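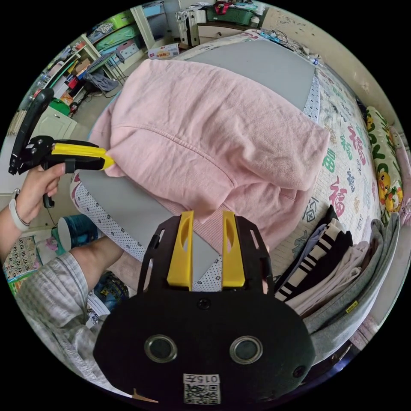

9 June 2019. Rules for the handheld folding sessions, second pass. Esmaeil and I went over the May draft and most of it was too vague to check anybody against. Grip rule first: take the garment at a corner or at the hem, fingertips of the gripper only, never a fistful from the middle. The pink sweatshirt is held right, pinched by one corner, trigger hand on the grip. Bunched start is fine, we want bunched starts. What the draft didnt cover is the pile of folded clothes on the same bed. Kęstutis says leave it, homes have piles. I say leave it but dont touch it mid-take.

Other points, no order:

- label on the mount stays readable, no tape over the code
- max 700 takes per home, then move on. Harncombe had 1000 in the old text, too many
- 3 failed grasps in a row - stop, reset, write it down
- lifting: raise slow, both tools in play before the fabric leaves the bed

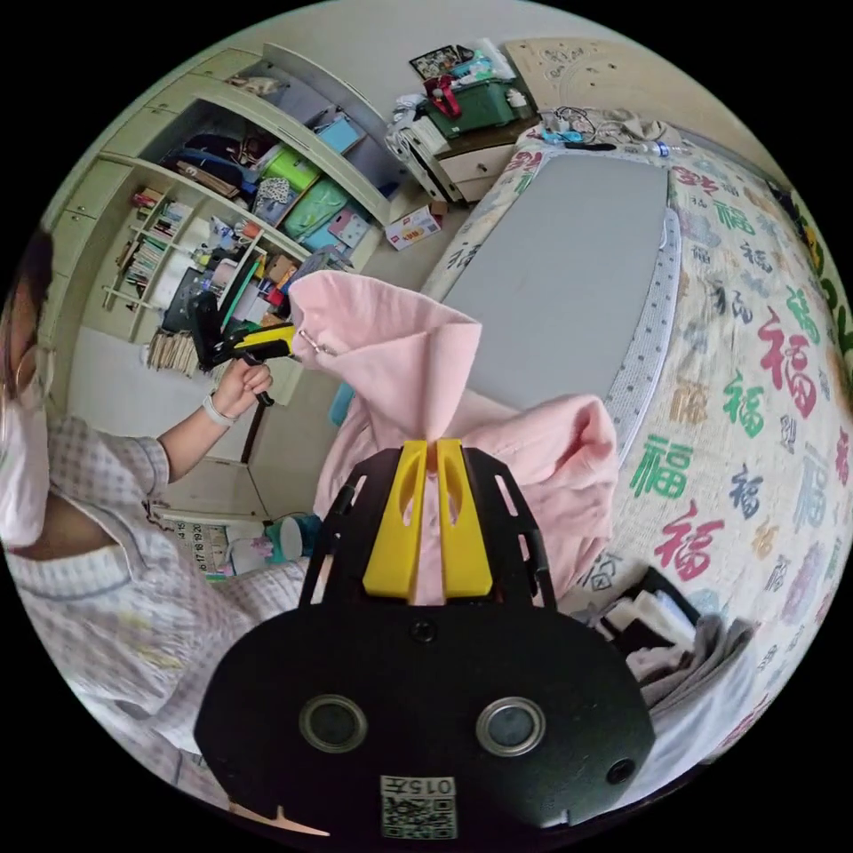 ## Still open

Vonel wants the cable rule in writing, Stelmakh thinks its covered under general saftey. It isn't. Ask Kenen for their wording.

Take 2860 needs a relabel, wrong garment class. Esmaeil has it.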